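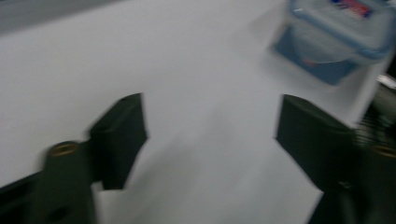 Allgate Clip-Lid Food Containers – Common Questions

Updated February
By the Allgate kitchen desk

Are the containers safe in the microwave?
The body is. Take the lid off first, or rest it on top with all 4 clips open. Don't heat food with the lid clipped shut.

Can I put them in the dishwasher?
Yes. Put the lids on the top rack. The body can go on either rack, but we suggest the top if your machine runs very hot.

How do I get the label off the lid?
Peel it slowly from one corner. If it tears, rub a little cooking oil over what is left, wait ten minutes and wash with dish soap. Don't use a metal scraper. It will scratch the lid and the scratches hold grease.

What sizes do you sell?
Two at the moment. The small one holds 232 ml and the large one holds 974 ml. The lids are not interchangeable.

Can they go in the freezer?
Yes. Leave a finger's width at the top for soups and sauces. Let a frozen container stand on the counter for a few minutes before you open the clips – cold plastic is stiffer and a clip can snap if you force it.

My container smells of onion. What can I do?
Fill it with warm water and a spoonful of baking soda and leave it overnight. Wash the seal separately. Most of the smell is usually in there.

Does the seal come out?
It does. Lift it with the handle of a teaspoon, never a knife. Dry the groove before you press it back in.

Tomato sauce has stained mine. Is it still usable?
Yes, the stain is only color. A day on a sunny windowsill will fade it a bit. Rinsing the container in cold water before you put sauce in helps too.

One clip has broken. Do I need a whole new container?
No. Replacement lids are sold separately at the Sotthorpe store and by mail. Tell us the size of the container when you order. We don't sell single clips.

Can I return a set I have already used?
Only if it is faulty. Unused sets can come back with the receipt.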